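Call for Participants: Assembly and Packing Staff for a Workplace Study at Fitis, Skevville

Posted 18 Nov 2023

Do you put small things together with your hands for a living, or did you for a good stretch of your life? Then we would love to hear from you, and we hope you'll read all the way down even though this has come out longer than we planned (it always does with us).

Fitis makes and packs pens, markers and other writing supplies in Skevville, on the old Ashour road just past the rail crossing. There are 68 people on our assembly and packing floor, and many of them have been here long enough to tell a badly seated cap by the sound it makes. Over the past year we have been bringing robot arms onto the capping and sorting benches, a few at a time, as part of a project we call Plorkusance. The arms are learning to pick up pens and caps, hold them straight and put them where they belong. Some days they do nicely. Some days a person with a coffee in one hand would be quicker, and our people are not shy about saying so!

What we want to understand now is the other side of it, meaning what the change does to a working day. When an arm takes over the picking, somebody still has to set out the parts, keep an eye on things, step in when a cap goes astray and decide when to call a halt. Is that a better job than the old one? Is it lonelier, or easier on the wrists, or just dull in a different way? Our own staff have told us plenty, and we'd like to hear from people who don't already know our benches and our habits.
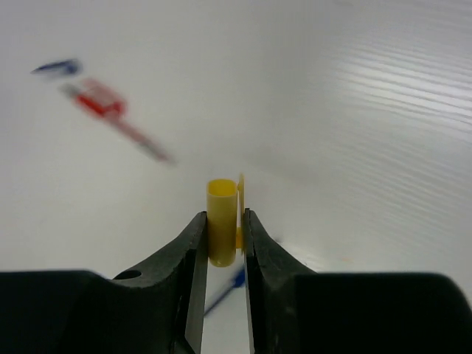 Small parts are where most of the interesting talk has come from so far. A cap is a fiddly little thing to hold, and people who have handled them for years know tricks they have never had to put into words. Part of your time with us would go to showing and explaining how you pick up, turn and line up parts like these, and part of it to working at a bench beside an arm and telling us frankly how that feels. There are no wrong answers, and grumbling is welcome.

We are looking for 11 participants. You should be 18 or older and have at least a year of paid work in assembly, packing, sorting or something close to it. You don't need any computer skills, and you don't need to have been near a robot before. If you have sore hands or can't stand for long, please apply anyway and tell us, and we'll set the bench up to suit you.

Sessions run in April at the Skevville plant. Each person comes in for two half days, with a proper break in the middle and lunch in the canteen afterward (the soup is good). We pay $200 for each half day, and if you are coming from out of town we can put up to $300 toward travel and a room for the night.

A word about what we do with what you tell us. Your comments go into a report that everyone on the floor will be able to read, managers included, and your name will not be in it. You may stop at any time and still be paid for that half day.

To apply, write us a page or less about the work you have done and what you liked or couldn't stand about it. Handwritten is fine. Leave it at the front desk or mail it to Plorkusance, care of Fitis, Skevville. Please include a phone number and the best time of day to call. We answer every letter, though it may take us a couple of weeks.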